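Old Dell tower strip-down – the socket is bare and I'm hooked
Small PCs & Repairs > Projects

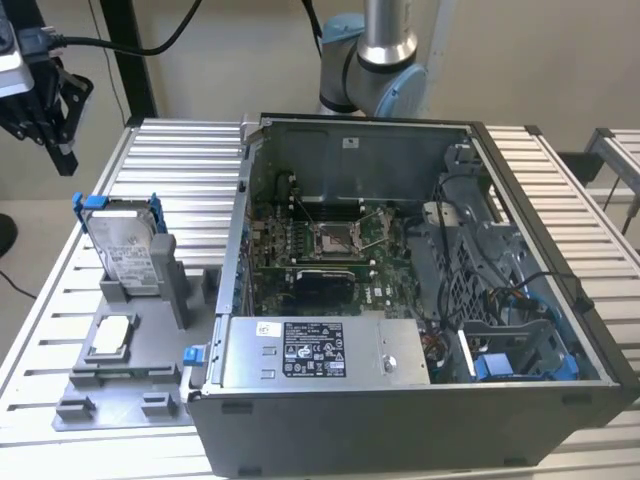

Side panel off, CPU out, drive standing up in its slot on the left.

balemeck_ben
Started 7.40 this evening

Right, this is the most fun I've had with a screwdriver in ages! Office cast-off tower, dark grey, came to me for nothing when the upstairs lot at Rikema cleared their cupboard. I'd only ever swapped memory before, so getting as far as lifting the processor out felt like open heart surgery.

So far the CPU is parked in its pocket, the hard disk is out on its blue rails, and the RAM slots are empty. The black card with the heatsink is still seated and so is the power supply. I've left the lever up on the socket so I can admire it (all those tiny pins!).

Plan is a clean, fresh paste, more memory, a small SSD, and then it goes to my niece for school work. Anything I should be doing while it's all open?

gromuvness
7.58

Lovely stuff. I adore these office cases, all the blue bits are the bits you're meant to touch and everything else you leave alone. Whoever came up with that deserves a medal.

One thing though – close that socket! Put the plastic cover back on if you've got one. If you haven't, put the CPU back in and drop the lever. Bare pins and a Saturday-job screwdriver hand do not mix. I bent a pin on mine with the cuff of a jumper and spent an entire evening with a sewing needle and a magnifying glass getting it straight.

TillyWrench
8.03

Seconding the socket cover. Also what's that holder the drive is standing in? A slot for the disk and a pocket just for the chip, I want one. My parts live in an egg box.

balemeck_ben
8.10

Printed plastic, grey, pegs and walls all over it. It's brilliant for keeping things in the order they came out. An egg box sounds pretty good too to be fair!

No socket cover, sadly. Will put the chip back tonight.

oldfan_445
8.21

I'll be the grump. Why spend a penny on it? By the time you've bought memory and an SSD you could have had a used mini PC that's quieter and sips power. These towers are heavy, and the power supplies often have plugs that fit nothing else, so when it goes you're hunting for the exact part.

gromuvness
8.26

Oh come on, it was free! And the hunt is half the fun. There are loads of those supplies about, second-hand, for the price of a sandwich.

oldfan_445
8.30

A sandwich that's been running for years in somebody's dusty office. I wouldn't give a child a PC with an unknown supply in it, that's all.

Nafula Nyaga
8.44

Hello all, I run the Najafi repair evenings and we get a steady stream of towers like this one. I'm somewhere between the two of you. I'd keep the supply if the fan spins freely and it doesn't smell of anything, but run the machine hard for an evening before it goes to anyone. We had 12 of them through in January and only one supply got binned.

Ben, while you've got it apart:

Take a photo of the cables by the drive cage before you unplug anything else. They loop round that side wall and the lid catches them if they go back differently.

Soft brush for the holes in the cage, and hold the fan blades still if you use canned air.

Old paste comes off the CPU with a bit of isopropyl and a coffee filter. Kitchen roll leaves fluff.

Change the coin cell on the board. Cheap, and it saves a lot of puzzling over wrong clocks later.

And write down what's on the disk label before you put it in a drawer. I never do and I always regret it.

TillyWrench
8.49

Coffee filter! Writing that on my hand.

balemeck_ben
9.02

Nafula, that is gold, thank you. Cable photo is next. Would you wipe the old hard disk and keep it as a second drive, or leave it out?

Nafula Nyaga
9.11

Depends on the hours. Anything under 3,000 and I'd happily use it for storage. Get much past that and I start to fuss, though plenty of people wouldn't.

oldfan_445
9.15

3,000 is nothing! I've got one on about 4,000 and it's barely run in. Wipe it, check it for errors, use it.

Nafula Nyaga
9.17

Like I said, I fuss :)

gromuvness
9.20

Look at that, the grump wants to save the hard disk.

oldfan_445
9.24

Disks are different. I still say buy a mini PC.

balemeck_ben
9.51

Chip's back in and the lever is down, so you can all breathe out. Ordering the coin cell and paste now. Does anyone know if a small SSD can just clip into the same blue rails, or do I need an adapter tray?

TillyWrench
9.56

Adapter tray. The rails are for the big drives. I used two strips of Velcro for a year and it was fine, but I'm told that's cheating.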